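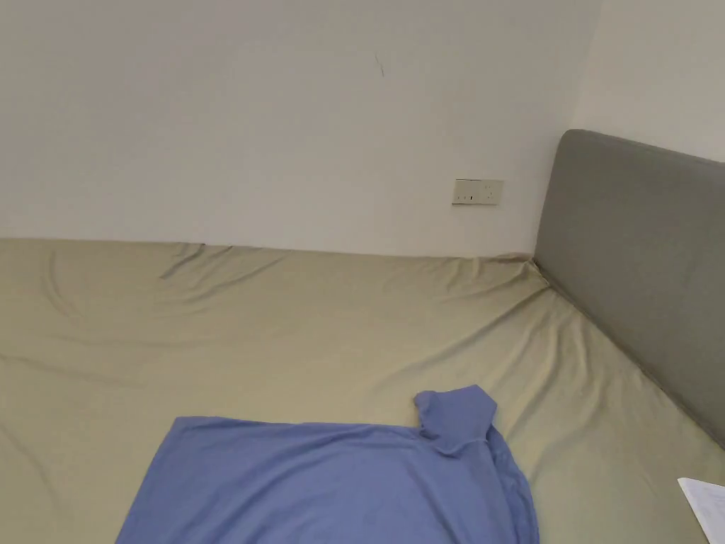

Gririnon project: the fault in our shirt recordings

In the last newsletter we promised to you the first results of the shirt folding work in Prindham. We have to write about a fault instead. It was found in April 2020 and it concerns both of our Ko grippers, the hand-held ones which we use for teaching. The repair is simple but many recordings are lost, and one part of the story is a safety matter, so we ask all groups to read until the end.

For readers who are new: a person holds one gripper in each hand and folds a shirt on the bed. The position of each gripper is recorded during the whole fold, and later the two arms in our workshop repeat the movement. We made 200 recordings for the first set. When Eun-seong Ki replayed them on the arms, the left arm made a sudden jump to the side in the middle of a very slow fold. It pulled the shirt out of the other gripper and hit the edge of the test table. The stop button was pressed at once and nobody was hurt. One finger of the arm was bent and had to be changed. 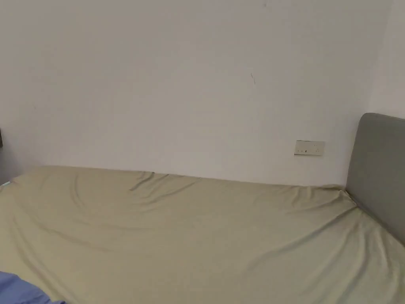

The jump was already in the recording. Each gripper finds its own position from its camera, by following small points in the room from one moment to the next. If there are enough points, the result is good to a few millimetres. If there are few, the software guesses, and the guess can be wrong by the width of a hand. Our bedroom is a difficult place for this. Behind the bed there is a bare white wall with a socket plate and one thin dark scratch, and the sheet has only soft folds, which change their shape when somebody leans on the mattress. When the shirt was lifted high, it also covered a good part of the bed, and then the software had almost nothing to follow.

After this we checked the full set by hand. We found 82 recordings with at least one jump. In 61 of them the jump came during the lift, when both corners are held up and the cloth is wide open. The other ones were spread over the fold and we could not find a pattern.

Why did we not see it on the day? Mostly it was our own mistake. The small light on the gripper was green and we took it as a sign that all was well. According to the handbook from Lenasent, green means that the battery and the connection are in order. It says nothing about the position. We had read this page in October and forgotten it.
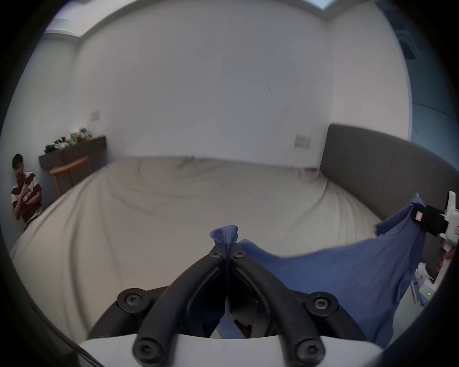

What we have changed

First, the room. We fixed printed patterned sheets on the side walls and on the wall behind the bed, and we lay a striped band along the edge of the mattress. It does not look nice, but the first test recordings after it had no jumps.

Second, the software. Every recording is now checked when it is saved. If a gripper seems to move faster than a human arm can move, the recording is marked and it cannot be sent to the workshop.

Third, the arms. They run each new recording at 20 per cent of the normal speed the first time, without cloth, and one person stays at the stop button. This should have been our rule from the beginning.

We also changed how the shirt is lifted. Before, the teacher took the two corners and raised them until the cloth was hanging free,

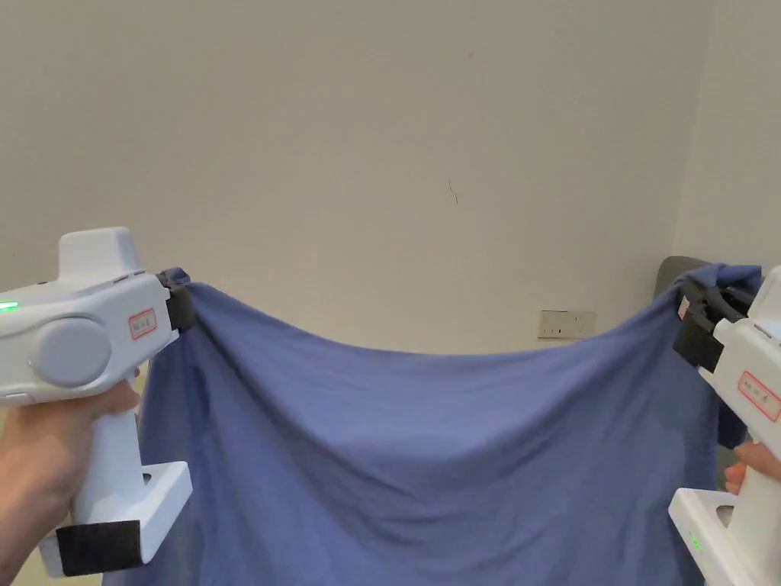
and kept them there for a moment before laying the shirt down. Now the corners stay low, and the lower part of the shirt does not leave the sheet. The fold takes a little longer and the result is not always as flat. Eun-seong would like to go back to the high lift when the patterned sheets have proved themselves, and I think we should wait until the new set is complete.

The marked recordings are not deleted. They are in a separate folder, and a group that works on position errors can ask for them. If your group has copied the first set before the check, please do not replay it on any arm. Write to us and we will send the list of the good recordings.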